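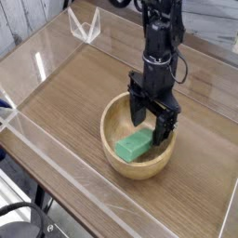
# Looking after a wooden bowl

21 May 2018

A wooden bowl left out on the table gets used for everything: keys, post, fruit, the odd toy block. It will put up with most of that for years if it is cleaned properly and oiled now and then. These notes cover plain, smooth bowls with no varnish. If yours has a hard shiny coat, wipe it with a damp cloth and skip the part on oil.

## Washing

1. Empty the bowl and knock out the crumbs and dust. A dry pastry brush gets them out of the bottom.
2. Wash by hand with warm water and a drop of washing-up liquid. Go round the rim as well, as that is where hands leave grease.
3. Rinse quickly. Don't leave it standing in the sink and don't put it in the dishwasher.
4. Dry with a tea towel, then stand the bowl on its side overnight. A bowl put down flat while damp can mark the table, and the base may crack later.

For smells, rub the inside with half a lemon and a spoonful of fine salt, leave for 4 minutes and rinse. Onion usually needs doing twice.

## What to keep in it

A deep bowl with a thick rim is good for light things that roll or slide off a flat tray. Foam or plastic blocks, balls of wool and clothes pegs all do no harm. Metal with sharp corners will dent the bottom, so put a folded cloth under keys or screws.

Fruit is fine, but check underneath it. One soft plum can leave a stain that goes deep. Citrus is less trouble. Myrto Tzavaras wrote in to say she lines hers with a paper napkin in July, when fruit turns fastest, and changes it every 2 days.

Don't use the same bowl for toys and for salad. If you only have one, wash it in between and let it dry fully.
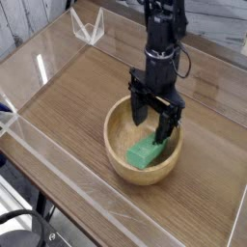
## Oiling

Use food-safe mineral oil. Olive and sunflower oil go sticky and start to smell after a few weeks. Wipe a thin layer over the inside, the rim and the outside, leave it overnight and buff off what hasn't soaked in. A new bowl wants two coats – after that, oil it whenever the wood looks pale or feels rough.

Lay the oily cloth out flat to dry outdoors before it goes in the bin.

## Scratches and rough patches

Light scratches come out with fine sandpaper. Work along the grain, wipe off the dust with a barely damp cloth and oil the patch once it has dried. The sanded part will look lighter at first and usually evens out after another coat.

Fine cracks at the rim can be left alone if they don't catch a fingernail. A crack that goes right through means the bowl is finished for food, though it will still hold pegs.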